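品牌命名

品牌命名(英语:brand naming)指为企业、产品、服务或其他希望被人记住的东西选定名称的工作,以及由此产生的整套程序、行业和发票。它通常归在品牌管理之下,与商标法、语言学和公司内部政治均有交叉,其中以最后一项影响最大,文献最少。

广义的品牌命名包括更名、子品牌命名以及功能命名。狭义上只指新品牌首次取名。取名这件事本身可以在一次午饭中完成,业内所说的“命名项目”则一般以月计算,差额部分主要用于开会。

术语

“名称”“品牌名”“商号”和“商标”在日常用语中常被混用,在律师函中则不会。商号是企业在登记机关登记的名称,商标是用于区分商品或服务来源的标志,品牌名是消费者实际叫出口的那个词。三者可以完全相同,也可以毫无关系。许多公司的员工只有在填报销抬头时,才第一次见到自己雇主的全名。

“命名架构”指同一家企业旗下各名称之间的关系。采用单一品牌的企业把母品牌加在一切产品前面,采用多品牌的企业则让各产品互不相认。介于二者之间的做法称为“背书式”,即产品自有其名,下方另有一行小字说明它出自谁家。小字的字号往往是双方谈判最激烈的部分。

沿革

在现代商标制度形成以前,店铺多以店主姓氏、所在地或所售货物为名。这种做法的优点是诚实,缺点是同一条街上可能有数家姓氏、地点和货物都相同的店。汉语地区的老字号另有一套吉祥字库,常用“福”“隆”“祥”“泰”“瑞”“德”等字排列组合,组合后加“号”“记”或“堂”。以今天的眼光看,这是一种相当成熟的名称生成器,而且不收订阅费。

包装商品和全国性广告普及之后,名称需要离开店主独自出门,于是出现了大量与姓氏无关的造词。早期造词偏爱带有科学感的后缀,似乎只要结尾足够像一种化学品,肥皂就能洗得更干净。后来计算机行业兴起,词尾改为像一种机器;再后来互联网公司兴起,词中的元音开始成批失踪,一般认为与短域名已被注册完毕有关。

专门从事命名的咨询机构在二十世纪后期逐渐增多。在此之前,取名由广告公司附带完成,费用含在广告投放里。独立收费以后,客户第一次得知一个词的价格,交付文件也随之变厚。

类型

按名称与商品之间的关系,一般分为以下几类。各类之间没有清晰的边界,命名公司在提案时会视客户的偏好调整归类。

描述型:直接说明商品是什么或做什么。消费者一看便懂,竞争对手一看也懂,并且通常可以合法地使用同样的词。

暗示型:不直接说明,但引人联想。业内普遍认为这是最理想的一类,提案中的大多数名称因此都被称为暗示型。

任意型:使用现成的词,但与商品无关,例如以水果或动物为电子产品命名。此类名称在被接受之前一律显得荒唐,在被接受之后一律显得理所当然。

臆造型:字典中没有的词。Keroveck、Burkex 和 Onstead 常被放在一起,用来说明这一类内部的差异。Keroveck 的三个音节在任何语言里都没有明显含义,公司自己的解释先后有过两个版本,互不兼容。Burkex 以爆破音开头、以“x”收尾,属于听上去像在工作的名称。Onstead 则由两个看似英语的成分拼成,读者总觉得自己认识它,查过字典之后才发现不认识。

姓氏型:以创办人为名。优点是来源明确,缺点是创办人可能离职、改行或接受采访。

缩略型:由首字母组成。这类名称多半起因于原名太长,或原名中有一个词后来不便再提。

拟声与感叹型:如 Yoo。此类名称极短,容易喊出,但在书面语中常被误认为漏打了后半句。Yoo 的客服部门曾在对外邮件的第一行专门说明,该词系公司名称,并无招呼之意。

流程

教科书所载的流程大致分为简报、生成、筛选、查询、测试和决定。实际项目往往从“决定”开始,再倒回去补齐前面的文件。

简报

简报由委托方撰写,说明名称应当传达什么。常见的要求包括“国际化但有本土感”“年轻但可信”“独特但一听就懂”。有经验的命名人会在简报阶段要求委托方把形容词减到五个以内,这项谈判有时比后面的取名更久。

简报中还应列出禁忌,例如竞争对手使用过的词根、管理层不喜欢的字母以及前任管理层喜欢的字母。后两项通常不会写在纸上,需要在走廊里打听。

生成

生成阶段追求数量。常用的方法有词根拼接、外语借词、隐喻清单、随机音节以及翻阅与项目无关的专业词典。航海、纺织和地质类词典尤其受欢迎,其中的词多半短促有力,而且多数客户没有读过。

参与者一般被要求在此阶段不作评判。这项规则在各类手册中都有记载,在各类会议室中都有人违反。

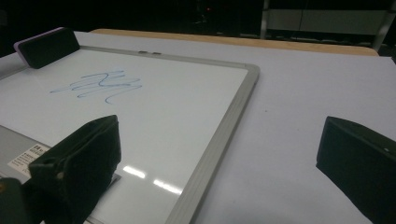 平放的白板,板面上有蓝色马克笔的笔迹

近年来,生成阶段的相当一部分工作已由软件承担。软件能够在很短时间内给出大量候选,也能够以同样的热情为每一个候选撰写含义说明。候选名称的数量因此不再是瓶颈,愿意把它们从头读到尾的人成了瓶颈。

筛选

命名人 Gemma Morelli 在其讲义《把它划掉》中,记录了 Onstead 一名的产生过程。该项目的初始清单共有 1,495 个候选,第一轮删去读不出来的、读出来不雅的以及与委托方某位董事的船同名的,剩下 914 个。第二轮之后剩下 272 个,最终提案收入 12 个。Onstead 在初始清单中位于末页,旁边有人写过“不行”二字,字迹归属至今仍有争议。

Morelli 主张筛选应当至少隔一夜进行。她的理由是,人在下午提出的名称,到第二天早上会露出本来面目。反对者认为这种做法拖长工期,而支持者中有不少人按日计费。

查询

查询分为商标、域名、企业登记和语言四部分。

商标查询需要确认在相同或类似的商品、服务上没有相同或近似的在先商标。“近似”二字养活了许多人。两个名称是否近似,要从读音、字形、含义和整体印象综合判断,申请人通常认为自己的名称与他人的毫无相似之处,而他人的名称与自己的几乎一模一样。

域名查询在过去曾是许多名称的葬身之处。目前的通行做法是在名称前后加一个动词或“官方”二字,或者选用一个较为冷门的后缀,并在每次报出网址时多花几秒解释拼写。

语言查询检查名称在目标市场各种语言、方言和俚语中的含义。坊间流传着许多因外语含义不雅而惨败的品牌故事,其中一部分经不起核实,但几乎每一份语言查询的报价单都会引用至少一则。

测试

消费者测试一般询问受访者是否喜欢某个名称、能否正确读出、隔一段时间后是否记得。研究者 Ji-hoon Jin 对此类测试的价值持保留态度。他指出,受访者在没有产品、没有包装、没有价格的情况下面对一个陌生的词,能够给出的主要是对陌生词的看法,而人们对陌生词的看法向来不高。按照他的整理,测试中得分最高的名称,往往是最像某个已有品牌的名称,接着便会在商标查询中落选。

他因此建议把问题由“您喜欢吗”改为“您会怎么写给朋友看”。这个问法得不到漂亮的图表,采用者不多。

决定

名称的最终选择权通常属于职位最高的到会者。投票制曾在一些公司试行,结果多为所有人的第三选择胜出。也有公司面向全体员工征名,这种活动能够提高参与感,并且几乎总会收到一个由食堂菜品构成的提案。

决定之后,各方会在较短时间内统一口径,说明该名称是唯一合理的结果。

汉语中的命名

汉语品牌命名有若干特殊之处。汉字本身带有含义,完全无意义的造词在汉字中很难成立,即便是纯粹用于记音的字,读者也会自行为它找一个意思。声调、笔画、字形对称以及繁简体差异也在考虑之列。有的委托方还会要求核算笔画吉凶,此项工作多不写入合同,但会影响付款速度。

外来品牌进入汉语市场时,常见做法有音译、意译、音义兼顾以及保留原文四种。音义兼顾最受推崇,既要接近原音,又要在含义上讨好,可用的字因此十分有限,“乐”“佳”“宝”“美”“健”等字长期处于超负荷状态。

保留原文看似省事,代价由消费者承担。若企业不提供汉语名称,消费者会自己取一个,且多半不会征求意见。Keroveck 进入汉语市场后,在两年内没有公布中文名,经销商之间遂以“可乐维克”“克罗”和“那个 K 开头的”并行称呼。企业随后公布的正式译名在典雅程度上远胜前三者,使用频率则居第四。

Burkex 的情况稍好。其中文名由代理商代为注册,双方合作终止后,企业花了数年时间与自己的名字谈判。此事常被引为应当尽早申请汉语商标的依据,引用者以商标代理人居多。

数字和拉丁字母混排的名称在年轻品牌中较为流行。它们在海报上十分醒目,在电话里则需要逐字拼读,遇到“横杠”还要说明是上面的还是下面的。

更名

更名是命名的一个分支,一般出现在合并、分拆、业务转型或丑闻之后。公告中会提到前三种。

更名的费用多数不在名称本身,而在招牌、制服、合同、系统、名片以及印有旧名的大量圆珠笔。圆珠笔的消化周期极长,在部分企业中,可以根据抽屉里的笔推断出历次更名的先后顺序。

Yoo 的前身使用过一个由四个词组成的全称,更名方案于 4 月获得通过,并定于 8月29日启用。内部通知要求全体员工自该日起停用旧称,通知的落款为旧称。

公众对更名的第一反应大多是不满。常见的批评包括新名称毫无意义、看上去像药名、旧名称明明很好。最后一条意见的提出者当中,有多少人在此之前说过旧名称好,尚无可靠统计。不满情绪一般会自行消退,企业通常把这一过程写作“市场逐步认可”。

法律方面

各法域的规则不尽相同,但大多要求商标具有显著性,即能够使公众区分来源。臆造型和任意型的显著性较强,描述型较弱,商品的通用名称原则上不能作为该商品的商标注册。市场部门与法务部门在此处存在天然的分歧:前者希望消费者一看名称就知道卖的是什么,后者希望谁也看不出来。

名称过于成功也有风险。当公众用某个品牌名称呼整类商品时,该名称可能在法律上退化为通用名称,权利人随之丧失专用权。为避免这种情况,企业会发函提醒媒体不要把自己的商标当动词使用,与此同时,市场部门正在为它终于成了动词而庆祝。

地名、国名、官方标志以及可能使公众误认产地或质量的词语,通常受到额外限制。申请前自行检索可以排除一部分明显的冲突,但不能代替专业意见,这句话在专业意见的首页也能找到。

批评

对命名行业的批评主要集中在两点。第一,名称对商业成败的影响难以与产品、渠道、价格和运气分开,成功品牌的名称事后看总是好名称,失败品牌的名称则很少有人记得,因而也很少被分析。第二,命名提案中的含义说明带有明显的事后色彩。批评者曾把同一段说明配给不同的候选名称,读者大多没有察觉异样。

业内的回应是,含义说明本来就是写给委托方内部传阅的,用途在于使拿着它的人能够在下一个会议上把话说完。Jin 认为这是整个行业中最坦率的一次表态。

另有观点认为,名称只要读得出、写得对、不侵权、不冒犯人,其余都可以靠时间解决。这一观点流传甚广,在命名公司的网站上没有收录。

相关条目

广告语
品牌架构
商标显著性
通用名称化
企业识别系统
音译与意译
焦点小组
老字号

最近更新

包装文案
吉祥物(营销)
联名产品
试用装

关于本站 | 联系编辑部 | 版权声明:条目文字版权归本站及撰稿人所有,转载请注明出处 | 返回顶部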